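How to Watch a Robot Laundry Demo Without Being Sold To

I went to the open day at Stillomell on 2nd August with my arms folded. The invitation promised "household-ready handling." I have heard that at plenty of these events, so I wrote down how I go about them. 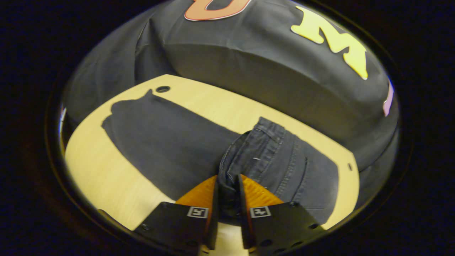 Step 1. Ask who is doing the moving

A hand-held gripper goes where a person's wrist takes it. The two fingers can pinch a fold of denim very nicely and it tells you the fingers are decent. It tells you nothing about whether a machine could have found that fold by itself. At Stillomell the hand-held session came first and the arm came after lunch, and half the visitors around me talked about them as one thing. Keep two pages in your notebook, one for each.

Step 2. Look at the cloth

Jeans are a kind choice. Denim is thick, it stands up in a ridge when you pinch it, and the seams give you something to aim for. Ask to see a thin T-shirt, then a fitted sheet. I asked Florencio Barroso, who was running the table, and he said the sheet was "on the list for October." Fine. Write that down too.

Step 3. Ask for the bad runs

The handout said 97 percent of grasps succeeded. Of how many? Florencio checked and came back with 53 tries, all on the same pair of jeans. Then ask what counts as success. On this handout it meant the cloth left the board. Folding didn't come into it.

Step 4. Time it yourself

Use your phone. Start when the garment goes down and stop when somebody picks up the next one. I got 22 minutes for the arm to deal with 2 garments, and that includes a restart the presenter talked straight through. Don't stop the clock for restarts – you wouldn't at home.

Step 5. Move something

Ask politely if you can turn the garment around or slide it a hand's width. Buppha Intarasuk, the engineer on the arm, let me do it without any fuss, and I'll give her credit for that. The first try after my move missed. The second one caught a pocket edge and held on.

Step 6. Find out what it needs around it

Lighting, board height, a clear space, somebody standing by with a laptop. The Rillis stand next door had a much slicker show and would not answer this at all. I left after five minutes.

Step 7. Write it up the same evening

By the next morning you mostly remember the good grasps. My notes say the fingers impressed me and the arm didn't, and that I'd go back if the sheet ever turns up.

Get new how-to pages by email once a month. Enter your address to subscribe. You can unsubscribe at any time.

Comments (3)

bloxham_pete
Was at the Skestilgate one last year. Same thing, always jeans. I asked for a sock and got a laugh.

Marnie T.
Bit harsh on the 22 minutes. My teenager takes longer than that and needs more restarts.

oldfitter
Step 5 is the good one. They wouldn't let me touch anything at ours. Did she say how far you could move it before it lost track?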